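4.2 The small table

It was not our intention to write about small tables. The project, as funded, concerned the arrangement of shared rooms in the Triltov building, and the application mentions desks, chairs, storage and light. Small tables appear in it once, in a list, after coat hooks. By November it was clear that they deserved a section to themselves, and the coat hooks have been moved to the appendix.

We use the term for any table which one adult can lift without asking for help, and at which nobody would willingly eat a meal. This is looser than the definition in Šťastný, where the limit is set by the area of the top, but people in shared rooms do not carry a tape measure and neither, after the first week, did we. Large tables are everything else. A room may have one large table and remain peaceful. A room with two large tables has a border.

Over the study period we logged 133 moves of furniture in the rooms on the ground and first floors. A move was entered if the item ended the day somewhere other than where it had started it, and was left there overnight. Shuffling a chair back to let someone past did not count. Of these moves, 57 were of small tables, 27 were of chairs taken from one side of a room to the other, and 3 were of large tables. Each of the three was followed by a complaint, in one case from a person on a different floor. The rest were lamps, bins, screens and a plant stand which seems to have led a restless life well before we arrived.

The diaries give some idea of why small tables travel. People wrote that they wanted "somewhere to put things down while I do the other thing", or "a bit that's mine for the afternoon". The large table was hardly ever described in this way. It was described as full. In several rooms it was full mainly of objects which had been put there so as to be out of the way, and those who needed a surface then went to fetch a small table and stood it in the remaining floor. We have called this the overflow pattern. It is also known as a mess, and one diary keeper used a shorter word.

Standing matters too. The Savo tables in the first-floor rooms were bought for sitting at, and the supplier's leaflet shows them with stools. The stools were found in a cupboard in November, still stacked. In the diaries, short tasks were nearly always done on foot, with a chair somewhere in the room but left where it was. Chairs had a tendency to end up against the walls, where they served as a place for bags and, towards four o'clock, for people. We had expected that a good chair would draw work towards it. What it drew was coats.

The room in Figure 6 has both kinds of table, and a fair sample of what gathers about them when several people are busy at once.

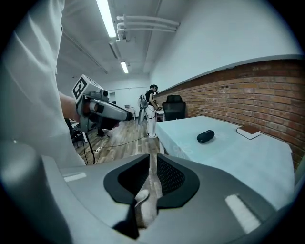 Rerar Papers on Rooms and Furniture, vol. 3, p. 27

Figure 6. A shared room with a small white table in use. The mesh-backed office chair is against the brick wall, beyond the near end of the large table.

The woman in the black top is on her feet at the small table, and the items on it are few. We would draw attention to the legs of the table, which are thin, and to the cable and cords elsewhere in the room, which are the natural enemy of thin legs. Diary keepers in rooms with a lot of trailing cable gave up moving their tables at the point where they had to be lifted over something, and a table which had wandered freely all summer would then settle in one spot and be spoken of as if it had always been there.

From this we take a modest recommendation. Where a room is to be used by several people on different tasks, small tables should be bought before a second large one is considered, and they should be bought without stools. Sockets should be placed so that the middle of the floor can be crossed by a person carrying a table - a test we now apply to plans by walking across them with two fingers. The question of what to do about the large table, and what is on it, is taken up in section 4.3, at greater length than we would have liked.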